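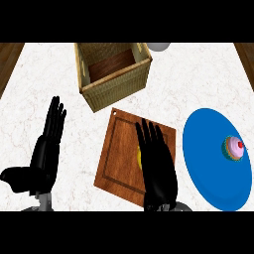 Trandine Two-Arm Bench Cell

Search products, parts, manuals Go

Home / Bench Cells / Trandine

Share 203 Comments 12

The Trandine is our mid-sized bench cell, with two arms, two five-digit hands in glossy black, a gray controller box that slides under the bench, and a simulated twin of the whole thing that runs on an ordinary office computer. We have been building it at Zovine for a good while now, and we are very fond of it, which you will probably notice as you read on. This page covers what you get, how to set it up on the first day, and how to keep it happy afterward – that last part being the one people write to us about most, so we have given it plenty of room.

What comes in the crates

There are two crates. The long one holds the arms, already joined to their shoulder plate, and the short one holds the hands, the wrist mounts, the controller, the cables and a flat box of tools. Please unpack the short one first! The bench plate is at the bottom of it and everything else bolts to that, and we have had more than one phone call from a customer standing in a room full of foam with an arm across their knees.

The bench itself is up to you. Plenty of customers already have one they like, and if you don't, the Aerts steel frame is drilled to match our plate and saves you an afternoon with a hand drill. The controller needs 200 mm of clear air behind its fan side. A little more is lovely, a little less and you will hear the fan all day long.

Setting up the arms

Bolt the bench plate down first and check it with a level in both directions. Set the shoulder plate on its two pins, put in the four long bolts finger-tight, and only then go around with the torque wrench, working corner to corner. The arms are heavy and awkward when they have no power, so do this with a second pair of hands in the room – human ones, we mean.

Run the cables along the inside of each arm, through the clips, and leave a loose loop at the elbow about as big as a coffee saucer. A cable pulled tight there will work perfectly well for weeks and then start dropping out whenever the arm reaches across its body, and that is a miserable fault to chase. The left and right cables have different collars, so you can't easily swap them, though we'd ask you to look at the collar before you push.

Fitting the hands

Each hand goes onto a metal wrist mount with one locking ring. Line up the dot on the hand with the dot on the mount, push until it seats, and turn the ring until you feel the second click. The first click only holds the weight. Give the hand a gentle tug after that, the way you would check a garden hose.

When both hands are on, power up with the stop button pressed in, wait for the steady light on the controller, and then release the button. The fingers will curl slowly and open again, one hand at a time. Let them finish, and keep your own fingers well back while they do.

Starting in the simulator

We ask every new owner to spend the first session in the simulated twin, with the real arms switched off, and we know that sounds like homework, but it is quite a pleasant way to spend a morning. The starter scene is a kitchen counter in white marble, with a wicker basket, a wooden cutting board, and a cupcake on a blue plate. Move each hand around over it with the jog pad. Get used to which way "toward" and "away" run, and find out how close the two wrists can come before the software slows them down.

It is also the place to check your calibration. Load the offset file that came with your own pair of hands (the serial number is inside the locking ring and on the lid of the crate), hold a simulated fingertip over a corner of the cutting board, and note the reading. Later, with the real arms running, put a real board at the same spot on the bench and repeat the move. If the two readings disagree by more than the amount on your calibration card, run the wrist routine again before you do anything else. Nine times in ten it's a locking ring that only got its first click.

Looking after it

The finger pads wear, the wrist seals dry out, and dust gets into the fan filter. None of that is any trouble if you keep to the schedule, and the controller will put a small wrench on its screen when something is due.

Every day: wipe the fingers and palms with a barely damp cloth. No solvent, please, as it takes the shine off and softens the pads.

Every 200 running hours: pull the fan filter and tap it out, look over the elbow loops for rubbed spots, and check both locking rings.

Every 789 running hours: change the finger pads and the wrist seals, put a pea-sized dab of Prurkach joint grease on each knuckle pin, and run the full calibration. Set aside a morning for the first one. You'll be quicker the next time. Do both hands together even if only one looks tired, or their grip will feel slightly different and you will wonder why.

Swapping a finger

Should a finger go stiff or stop answering, it comes off by itself, and the hand can stay on the arm. Press the stop button, switch off at the wall, and wait for the controller light to go out completely. Take out the two small screws at the base of the finger, on the back of the hand, and draw the finger straight out. Don't twist it – the connector is right underneath. Seat the new one, put the screws back, and run the finger check from the Service menu. Four of the digits share one part and the thumb has its own, left and right, so tell us which you need when you order.

Ordering and spares

Service kit with pads, seals, filter and grease: part 877. It does one pair of hands, once. Spare fingers, thumbs and wrist mounts are normally on our shelf. We moved the kits to a sturdier carton in February, so don't worry if yours looks different from the last one, the contents are the same.

Page updated 15 March 2018

Contact Zovine | Parts desk | Returns
Copyright Zovine. All rights reserved.
Back to top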